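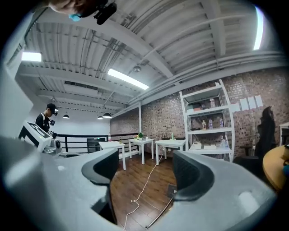 I started at Jarham in December, after the packing job at Bakker went. Bakker had put in two Flelum lines over the summer and didn't need as many of us on the benches. I was offered nights in the cold store or a payment, and I took the payment.

The odd part is that I now earn my living on the other side of it. We record hand work with grippers so that a machine can learn the same movements later on. You hold one in each hand and do the job as you would without them. Then you do it again. My best week so far was 819 recordings. Henk Visser has done 998, but he has been here longer and doesn't stop for tea.

The first fortnight was mostly learning to slow down. On the benches I was quick, and quick is no use to anybody here. If you snatch at a thing the recording gets thrown out. My wrists ached until Anouk Kuipers told me to let my elbows drop, and after that it was fine. We do floor tasks as well as table tasks, and the floor ones are harder on the back.
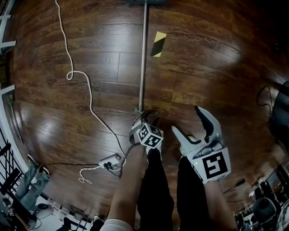

Floor work, both grippers in hand. The striped tape is up near the pole.

People from Bakker ask me whether I feel bad about it. Some days, a bit. There were 13 of us on my shift and I know where most of them ended up. One went to Amero, where the new machines do the lifting and the staff walk the aisles clearing jams. She says her knees are better and her pay is the same, but she misses talking to people. She used to have somebody across the bench all day, and now it's a screen and a radio.

That is the change I would put first if a manager asked me. The heavy work goes and so does the company. At Bakker the breaks were staggered once the lines came in, so you ate with whoever happened to be off. No one planned it that way, but it could have been looked at.

Here we still break together at half past ten, and we swap tasks after lunch - table people to the floor and the other way round. I have asked for more table work in the spring. Henk wants the floor anyway, so that should suit us both.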